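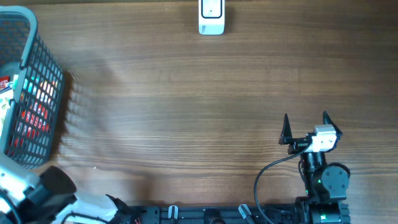

What does it take to build a pair of robot arms in a shared workshop?

Mostly a solid table, a length of slotted rail and more evenings than you planned for. The parts are easy to order now. Getting them to line up and stay lined up is the slow work.

Home | Features | Workshop | Tools | Subscribe
Print this article | E-mail this article

March 13, 2021

The Entwistle workshop rents bench space by the month, and most of its members make furniture or fix bicycles. The Idmont project took a table there in July. The plan was to build a tabletop arm that could pick packaged snacks out of a basket and set them down somewhere else.

The budget was $500 for the first arm, and it did not last. Servo motors took most of it. The motors sit one on top of another with brackets between them, so the arm is a stack of joints with a gripper on the end. Each motor needs its own ID number before it goes on the chain. The builders skipped that step once and had to take four joints apart again.

The rail came later. The first base was clamped straight to the tabletop, and it crept a little every time the arm reached out and stopped hard. Black aluminum extrusion fixed that. It has slots along its length, so a base can be moved and bolted down again without drilling new holes.

Cables are the other lesson. A cable pulled tight will work loose at the connector. The black one on the dark arm now has a wide loop in it, and small white clips are fixed to the rail.

The gripper has two pointed black fingers. An earlier pair, cut from scrap at the bench, was blunt and pushed wrappers away before closing on them. The points get in between packages better, though they still slip on shiny film.

A controller called Remitz, written by the group, runs the arm. It handles some six picks before someone has to reset the basket. The builders would like a longer run before they show it at the Wodmont fair.

Work on the second arm, the one with white covers, goes on – slowly, and mostly at night. The covers look better than bare brackets, but they have to come off whenever a cable needs checking. The next order is for longer screws.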